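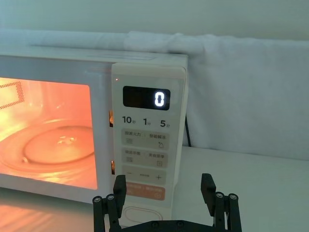 Page 2 of 73

Clernance Neighbours' Help Board > Kitchen and Laundry

Which button is which on a Chinese microwave?

Posted by Hema Thevar, 12 Nov 2020
376 views

Hello all, and sorry in advance if this is a silly one. I've moved into a furnished flat in Prosby and the kitchen came with a white microwave that has all its labels in Chinese. Mrs Tshabalala, my landlady, had it from the previous tenants and says she only ever used it to warm milk, by pressing things until it went round. I've been doing the same for a fortnight and my porridge has suffered for it.

What I have worked out is that the panel runs down the right-hand side, with a black display at the top and the numbers 10, 1 and 5 printed in a row under it. I'm guessing those are times, but ten what and five what? I pressed what I believed was a short burst on a bowl of soup last week, wandered off to hang up some washing, and came back to soup on every wall of the thing. Below the numbers there are more buttons in pairs: 微波火力 and 智能解冻, then 蒸煮杂粮 and 美食菜单, and after those a minus and a plus. (I copied the characters with my phone keyboard, drawing them with a finger, and was rather proud of myself.)

What I'd really like to do is defrost bread without turning the crusts to rubber, and cook rice now and then. If somebody could tell me what each one says I'll write it out on little stickers. I'd also love to know how to turn the power down, as everything seems to come out scalding at the edges and cold in the middle. There was no instruction book in the drawer, only takeaway menus and the warranty for a kettle that has long since gone.

Thank you so much — any help at all would be lovely.

Hema

Peter Kubíček

Hello Hema, and welcome to Prosby! It isn't a silly thing to ask at all. I lived abroad for a few years with a machine very like that one and it took me far too long to get the hang of it, so let me save you the trouble.

The row under the display is your quick times. 秒 is seconds and 分 is minutes, so you have ten seconds, one minute and five minutes. I suspect it was the five that did for your soup! On mine each press added that much again, so one minute pressed twice gave me two minutes, and I'd expect yours to behave the same way, but do try it with a mug of water inside before you trust it with your dinner.

Then the pairs:

微波火力 is microwave power. It's the one you're after for the scalding edges.
智能解冻 is "smart defrost", though how smart it is you'll have to judge for yourself.
蒸煮杂粮 is steaming or boiling mixed grains, meaning things like millet, barley, beans and so on.
美食菜单 is the food menu, which will be a set of ready-made programmes.

Minus and plus I'm fairly sure are for changing whatever you have just picked, so the weight for defrosting or the number of the programme in the menu. On my old one you pressed the power button over and over to step down from full, and the display showed you where you had got to. Yours may want the plus and minus for it instead. Have a little play, again with the mug of water.

For leftovers I'd go down to a middling power and give them longer, with a stir halfway. It feels terribly slow the first time but the middle does get warm. For sliced bread I wouldn't use the defrost programme at all, they tend to be thinking of a lump of mince. Wrap a slice in a bit of kitchen paper, press the ten seconds, have a feel of it and press again if it needs it. A whole loaf is better left out on the side overnight.

Rice I would do on the hob, but I'm an old stick-in-the-mud about rice and my wife disagrees with me.

Do put your stickers beside the buttons and keep the touch areas clear. I covered one over completely in May, when I was labelling my mother's oven, and had to pick it off again with a fingernail.

All the best, and do let us know how the porridge gets on.

drernon_hill

just use a translation app, point your phone at it. takes 2 seconds. also get a new one they're cheap now

Hema Thevar

Oh Peter, thank you, this is wonderful! I have made my stickers (green ink, very smart) and put them to the side as you said. Last night I had a go with the mug of water and you were right about the times adding up, one minute pressed twice did give me two. I haven't been brave enough for the food menu yet. There must be a list somewhere of what each number means, so if anybody has a book for a similar machine and wouldn't mind typing it out I'd be very grateful.

And thank you as well, drernon_hill. I did try the app, but it told me that one of the buttons said "smart thaw" and another "gourmet list", and I wasn't at all sure what to make of those until I'd read Peter's message. Mrs Tshabalala is rather fond of the microwave, so it will be staying.

Porridge this morning was two lots of one minute on a lower power, with a stir in between, in the deep bowl. Not a drop on the turntable.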